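Stamping at the Table: Tips for Tidy Ink and Wrapping Paper That Dries Flat

Every July I swear I'll buy wrapping paper like a normal person, and every July I find myself with an ink pad, a block of wood and a family birthday on the weekend. What follows is for anyone similarly afflicted.

Put down a practice sheet first

Plain white paper, a decent size, right where you'll be working. Use it for every wobbly first go. A good practice sheet ends up covered in rows of red and pink smudges, some dark, some so faint they look like an apology, and it's the most useful thing on the table. Faded marks mean either a thirsty pad or a timid hand. Press again, harder, before you blame the pad.

Keep the pad's lid within reach as well, flat on the table, where you'll see it when it's time to close up. My cousin Oisín puts his in his pocket. He has 13 pads at last count and four of them are bricks.

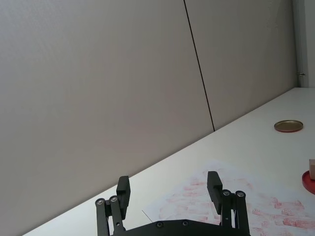
Ink less than you think

Dab the stamp on the pad, don't grind it. If the edges of the block pick up colour you'll get a ghostly frame around each print, and you'll have to tell people it was deliberate. Wipe the edges with a dry rag between dips. A water-based ink such as Pevov washes off fingers in a minute or so; the oil-based sort will follow you to work on Monday.

Press straight down

A plain wooden block is easier to steer than those fancy clear ones, provided you keep it upright. Set it down, lean on it with a flat palm, count to four, lift. No rocking. Rocking is how you get a reindeer with two heads, and in our house that one always goes to Uncle Faizal.

If you're sharing the table, give each person their own end and their own block. Arguments over elbow room have ruined more gift tags at our place than spilled ink ever has.

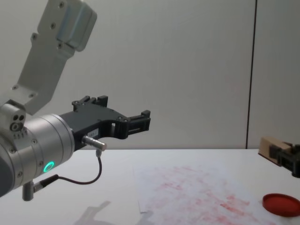 Work from the far side back towards yourself, so your sleeve isn't forever dragging through yesterday's stars. Left-handers should start at the right. And roll the sleeves up anyway — I've a grey jumper with a perfectly good row of red dots across one cuff, and people have started asking where I bought it.

Cleaning up a white tabletop

Red ink and a white table have never got on. Blot spills with kitchen paper first, then use a damp cloth and a drop of dish soap. For anything stubborn, try a little methylated spirits on a cotton bud, and test it on the underside of the table before you go at the top. I skipped the test once on my mother's old dresser. We keep a large fruit bowl on it now.

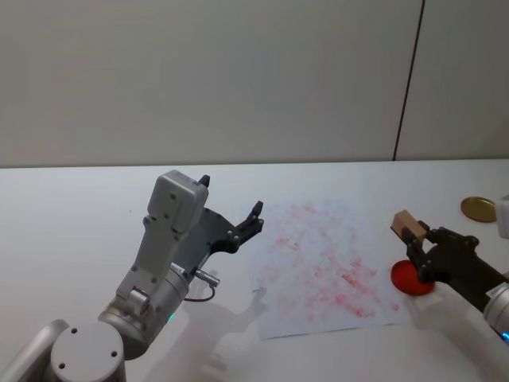

Leave the finished sheets flat until the ink is dry, overnight if it's humid, and don't be tempted to stack them. Once they're dry, roll them loosely around a cardboard tube, printed side out. Blocks get a wipe and go away face up. Pads get stored upside down so the ink sits near the surface, a trick I had from Nana Lamptey at the Flarnel craft shop, along with a lecture about my lids.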